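Treloar House: Bedroom Reset Attendant (part-time)

Lekitz Residential Services is hiring for the furnished units at Treloar House. The job covers bedrooms only. Kitchens and bathrooms are handled by a separate crew.

Shift: starts 7:30 a.m., 4 hours
Units per rotation: 13
Start: November
Reference: 2420

Duties: clear clothing and cloth items off the bed, fold them, pull the bedding flat and square, and report marks on walls. Items belonging to the resident stay in the unit. 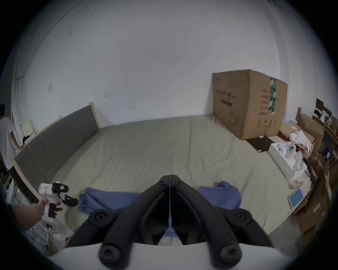 Oltance asks whether loose clothes go in the hamper or get folded. Fold them, unless the resident has left a laundry tag. Clothes with a tag go to the linen room unfolded.

Work on one garment at a time. Lay it flat on the bed, smooth it from the center out, fold the sleeves in, then fold in half twice. Finish all garments before starting on the bedding. Boxes stored on or against a bed are moved closed and put back in the same position.

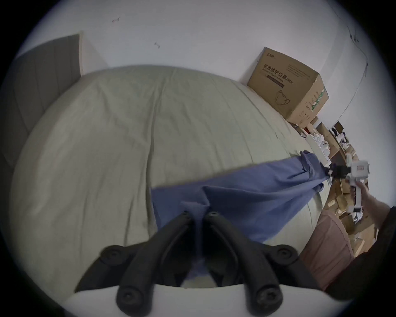
Blue garment on the bed, spread out and wrinkled. Mask box at the far corner.

Requirements: able to lift 25 lb, able to reach across a double bed, basic written English for the unit log. Hotel or laundry experience is useful but not required. Training takes place on site and is paid at the full rate.

Small scuffs on white walls are logged by location and left alone. Do not use cleaner on them; Prernus does the paint touch-ups.
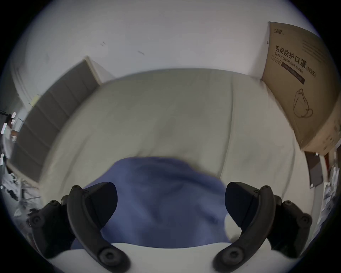
Blue cloth bunched on the bedding; small marks on the wall behind.

To apply, leave a completed form at the Lekitz desk, Room 69, and write the reference number at the top. Forms without a phone number cannot be processed.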